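Garrido Handling Challenge

The Garrido Handling Challenge is a student robotics competition held each April in the town of Prullura. It is open to school and college teams and is concerned with the handling of small household objects. Teams are judged on how well a robot arm repeats a task that its members have first carried out themselves.

History

The competition grew out of an evening class in automation at the Badov Technical College, where students built simple arms from spare parts. The first contest was held between two groups from the same class. Other colleges were later admitted, and the rules were rewritten to allow teams without a workshop of their own to take part. The present rules were adopted on Jul 5, 2019. They are published by Gesix, the association of technical clubs which runs the event.

Format

Each team consists of up to nine students and one member of staff, who may advise but may not handle the equipment during a round. The contest is divided into a demonstration stage and a machine stage. In the demonstration stage, members perform the set task by hand with a pair of grippers while their movements are recorded. In the machine stage, the arm attempts the same task using only what has been learnt from the recordings. The objects and their starting places are drawn by lot on the morning of the contest.

Tasks

The set tasks are deliberately plain. They include placing a small object in a bowl, stacking cups and folding a cloth. Work is done at a table, with the operator holding one gripper in each hand. Marker plates fixed to the grippers allow their position to be followed during recording.

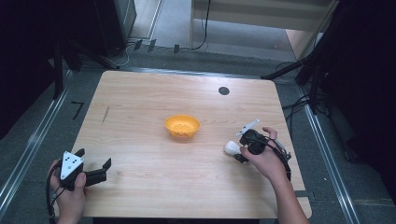 A round is lost if an object leaves the table or if the operator touches it directly. Teams may repeat a demonstration, but every attempt must be entered in the logbook, including those later discarded. Judges inspect the logbook before the machine stage begins.

Awards

The Badov Cup is given to the team with the highest combined score. A separate prize is awarded for the best written report. Winning teams keep the cup until the following April.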